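Workow Helpdesk
Ticket: Long-term prescription review flag appears on the wrong claims
Product: Roda (claims review add-on)
Raised by: Markness, self-insured claims desk
Opened: May 2023
Status: Resolved, customer grumbling

Original report

We run our own workplace injury claims and use Roda to tell us when a claimant has been on strong painkillers for more than three months after the injury date. It is a simple flag. It goes amber, a nurse reviewer looks at the file, and somebody rings the prescribing doctor and is put on hold.

After the last update, 37 claims went amber overnight. One of them is a sprained thumb that closed in January with no prescriptions at all, unless you count an ice pack. Meanwhile a back injury that ought to have been flagged is sitting there as green as a lawn.

I have logged out and back in. I have cleared the cache. I mention this to save us all a reply.

Reply from support

Thank you for contacting Workow. Please could you log out, clear your cache and log back in?

Reply from Markness

Done again, with feeling. Still amber.

Reply from support

Thanks for trying that. We have passed this to the second-line team. Could you confirm whether your pharmacy data comes in through the Pavliuk feed or by manual upload, and attach a sample of the nightly file with the personal details taken out?

Reply from Markness

Pavliuk feed, nightly. File attached, around 50 rows. The injury date column looks right to me. The column called "first fill" looks right as well until row 2, where a man appears to have collected his tablets before he fell off the ladder. Either he was very well organised or something is reading the wrong field.

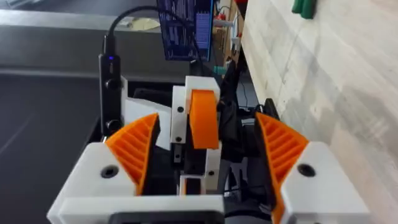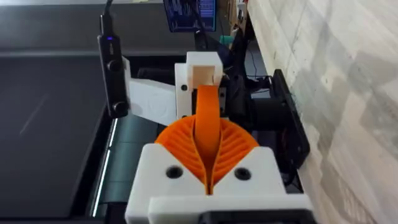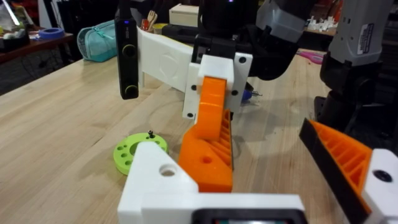
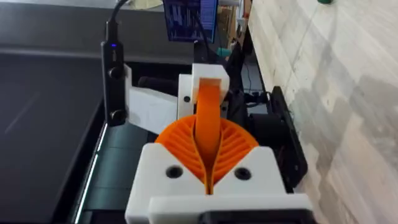
Second-line notes: the fault is in how Roda matches a pharmacy row to a claim. Before the update it used the claim number and nothing else. It now tries the claim number first and falls back on the member number if the claim number has a leading zero, which all of the older Markness claims do. Where a member has two claims, the row belongs to neither and gets held between them, much like the curved orange band in the last picture, which looks pinched between two ribbed fingers. Roda then attaches it to whichever claim was edited most recently. The thumb was edited in order to close it, so the thumb inherited the prescriptions from the back.

Workaround

Until the fix is in, please do the following.

1. In Roda, open Settings, then Matching, and untick "Use member number if claim not found".
2. Re-run the last good Pavliuk file. Don't re-run the whole month or you will get every row twice.
3. Open the unmatched list and assign the rows by hand.
4. Do not close any amber claim until the re-run has finished. Closing it counts as an edit, and it will start collecting other people's tablets again.

Reply from Markness

Steps followed. Most of the amber has gone. The thumb is green and the back is amber, so at last the software and the claimant agree on where it hurts. The unmatched list was long but bearable.

One question. The reviewer had already left a message with a doctor's surgery about the thumb. Can that contact note be removed from the file? It reads oddly.

Reply from support

Contact notes can't be deleted once saved, as they form part of the audit trail. You can add a second note explaining the first one.

Reply from Markness

I have added a second note. It also reads oddly - but at greater length.

Please leave this open until the leading zero business is mended properly. I don't want to find that box ticked again after the next update.

Support update

Fix released to all Roda customers. Leading zeros are now kept on import, and the fallback setting is off by default. Ticket closed automatically after no reply was received.

Reply from Markness

You closed it while I was typing. The box is still unticked, I have checked.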